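Cellar > Notebooks > Arevik block

March 20, 2025

Racked the Arevik white off its lees this morning. Tank 36 gave 603 liters clean, and the cloudy bottom went into two demijohns to settle. Smells of pear skin and a bit of struck match. The match was stronger in the last tasting, so I left the copper alone. Free sulfur was low again. Added to bring it up, will retest before bottling.

Barrel 132 (Vurkeo cooper, medium toast) is ahead of the others on oak. Top it from the neutral barrels only, please, and write it on the head when you do.
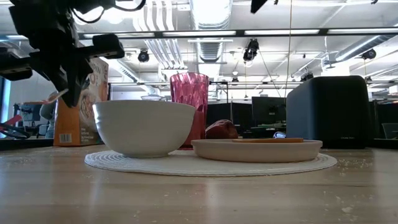 Malic is still hanging on in the Sung red. The chromatography paper shows a faint spot, same as last time. Moved the heater closer and wrapped the tank. If the spot is still there in April we'll inoculate.

Bench trial on the Istasa blend: A has more of the press fraction, B has none. A is rounder but finishes bitter. B is thin in the middle. Try a half dose of the press wine next and taste it blind.

Bottles: 800 on the pallet by the back door, flint glass. Capsules not here yet. Need to order filter pads, coarse and fine, and a new gasket for the small pump. It drips at the inlet.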